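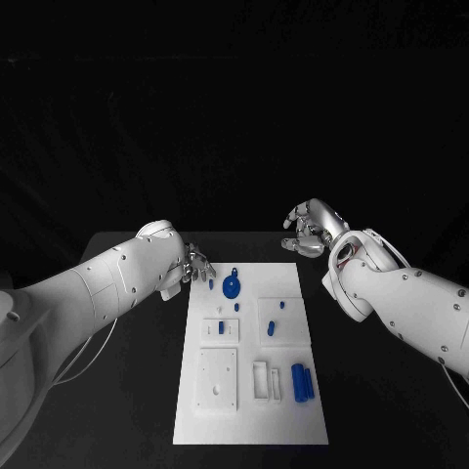 Two-arm peg board cell: cable routing, wrist cover and zeroing
Holerard forum > Cells and setups

skiteo_bench wrote:
Finally got the assembly cell to a state I'm happy with, so I'm writing up the setup while I still remember it. Two white arms, metal hands on both, and the white board between them with the slotted fixtures and the blue parts on it. Dark grey table, black cloth behind. The cloth made a huge difference to the vision side -- the old wall had a window in it and we were chasing reflections all through February!

Order I do things in at the start of a session:
Board down first, nudged up to the stops and taped.
Then both arms to home, then the hands opened and closed 20 times with nothing in them. The fingers are stiff until they've had a bit of exercise.
Then a touch-off with the left hand on the small slotted block. If that's out by more than a hair I redo the zero before anything else.
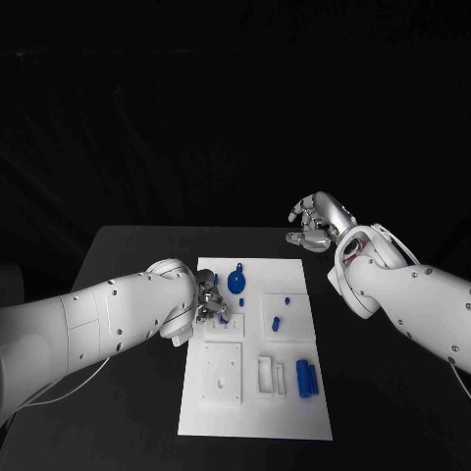
Left hand down at the slotted block with the small peg, right hand held clear.

Settings are the Salinas defaults except finger current, which I dropped to 43 per cent. It's so much kinder to the pegs.

Baltasar Zúñiga wrote:
Lovely clean cell. I'd sort that right wrist though. The joint housing is open and I can see red in there. One loop of cable dropping across it and you've got a snag on the worst joint of the lot.

skiteo_bench wrote:
Fair! I leave the cover off on purpose, as I'm in and out of there checking the connector. But I hear you.

Baltasar Zúñiga wrote:
Then check it every session with the power off and put the cover back when you're done. Four screws. I lost a wrist board to this on a Climen arm after 983 cycles and it was a miserable week.

pegandhole wrote:
Not with you on the cover, Baltasar. Ours ran open for over 4000 cycles and the only thing that ever went was a finger tendon. What I'd move is the white cable on the left arm, the one that curves down towards the table. Clip it along the forearm and leave slack at the elbow only.

Baltasar Zúñiga wrote:
Yours was bolted under a hood, pegandhole. Different animal. Agree about the clip.

Constanza Mansilla wrote:
Love this thread. Question on the touch-off: why the slotted block and not the flat plate with the corner holes? I use a corner hole for mine, it's a bigger target and I get the same answer every time.

skiteo_bench wrote:
Because the slotted block is where I need it to be right. I tried a corner hole early on and the zero was lovely there and a bit off where the pegs go. Could be my board isn't quite flat, mind you.

Constanza Mansilla wrote:
Check it with a straight edge before you blame the arm. Mine had a bow in it and I re-zeroed for days like an idiot.

skiteo_bench wrote:
Straight edge it is. Edit, 5 May 2025: slight bow towards the back, so well spotted Constanza. Shimmed it, clipped the left cable, and the cover's going back on tonight -- you win, Baltasar.

pegandhole wrote:
Still say leave it off. What are you shimming with?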